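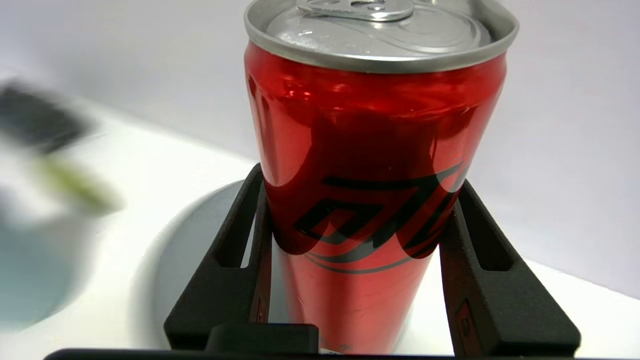 Cans, cartons and a white table: an interview with a drinks collector

5 July 2019

The collector keeps the drinks packaging in a back bedroom in Jerton and asked not to be named. The shelves hold 2,056 pieces, and 1,505 of them are cans.

"I started with cans because my uncle had a crate of them in his garage," the collector says. "Cartons came later. People throw them out, so old ones are harder to get."

Slim cans are the current interest. "I like the tall ones. The red with the black logo and the curved line under it is a good design. You can read it from across a store." Pull tabs stay on. A can that has lost its tab goes in the swap box.

Cartons need more care. Milk cartons crease at the top first, and the collector does not try to iron them flat. "I did that with nine of them when I was starting out and ruined every one. The print cracks along the fold. Now I leave the creases alone."
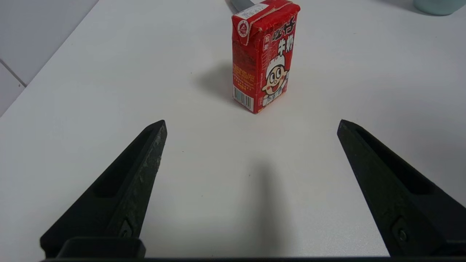
Small milk carton with a red printed design, creased near the top.

A swap meet in Ornavard in April brought in 11 new cartons, all small sizes. The collector traded doubles for them — mostly soda cans — and paid for only two.

Is there anything still missing? "A full set from Besnard. I have the big cartons and none of the small ones. I'd take them in any shape."

The shelves are full on three walls. The fourth has the window, and it will stay clear. "Sun fades red before anything else," the collector says.

Related
Swap meet dates for Ornavard
Storing paper cartons through a damp winter
Nikeo bottle caps: a short guide
Readers' shelves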